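Prelover Furniture Resale: Frequently Asked Questions

What do you take?
Tables, chairs, shelves, desks and small cabinets in usable condition. We do not take mattresses or anything with a gas fitting.

How much does it cost to list a piece?
Listing is free. We keep 17 percent of the sale price, with a minimum fee of $5.
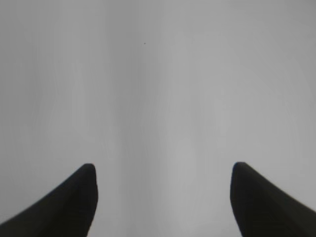 Do you pick up?
Yes, within 50 miles of the Dobre store. Book with Treasa Heffernan at extension 464. Please empty drawers and take shelves out before the van comes.

Can I set my own price?
You can suggest one. Donal Rafferty checks it against recent sales and will call you if he thinks it should change.

What happens if my piece doesn't sell?
We lower the price once, with your permission. After that you can collect it or donate it.
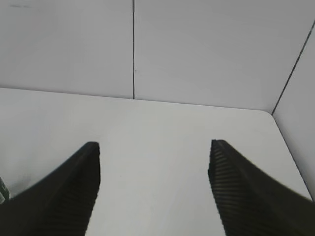

When do I get paid?
By check or bank transfer, in the month after the sale. Pieces sold in February are paid in March.

Can buyers return items?
Only if the listing was wrong. Bring the receipt.

Are you open on Sunday?
No. Drop-offs left outside the door are not insured.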